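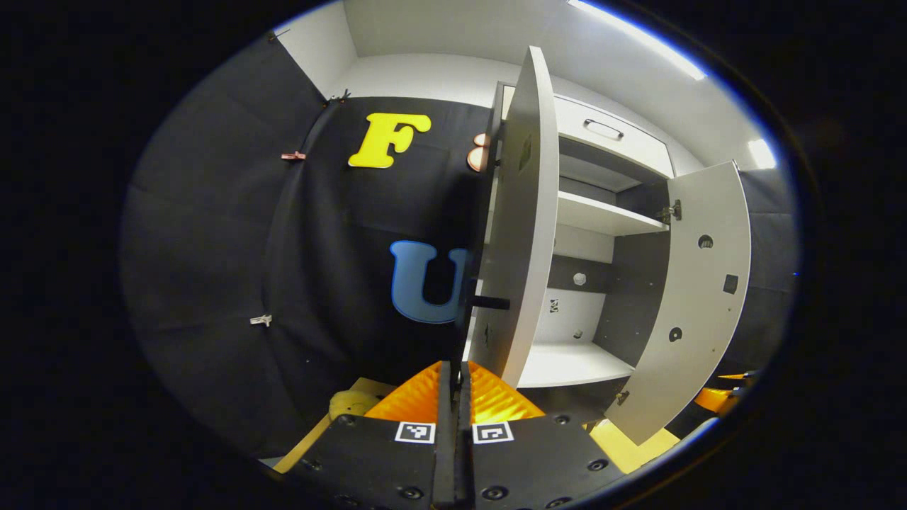
Unit 2 – Small storage, doors and shelves

Bring the Dorow handout. Room opens 8:30.

Order of work – empty first, wipe, then sort. Not the other way. Drawer stays for small flat things only. Heavy stuff on the bottom shelf, max 500 g per tub on the middle one (Skumell shelf pins bend, seen it).

Hinges: open both doors fully before you touch a screw. Quarter turn, check the gap, agian.

Stickers on panels – leave them unless the client asks. Warm water, soft cloth, no scraper. Soft toys go in last.

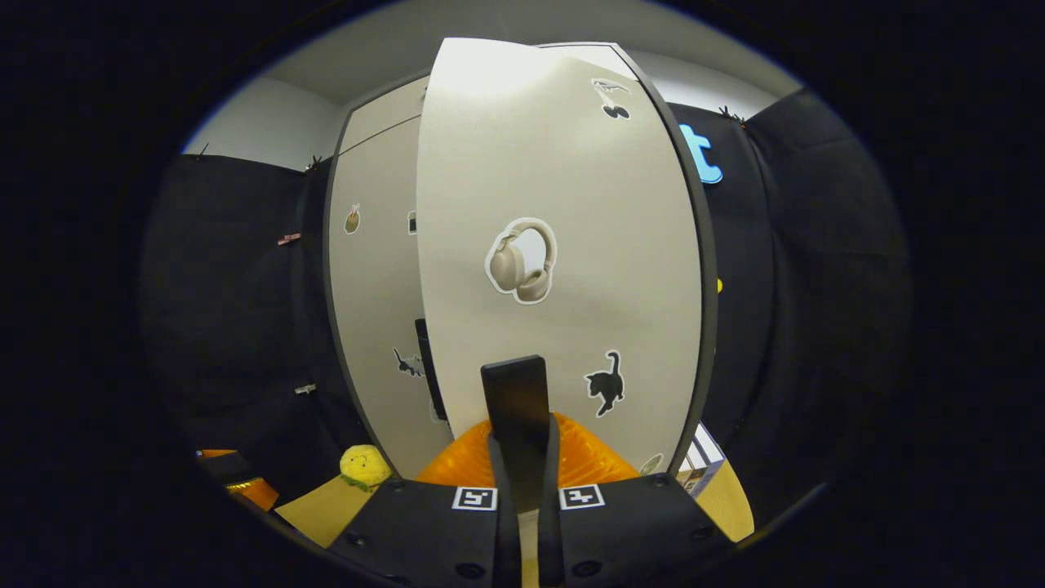 Eberhard asked whether a hair dryer is ok for old glue. Low heat yes – keep it moving.

For next time: read Nevirix sheet, labels part.

231 views · 2 comments
Last updated: January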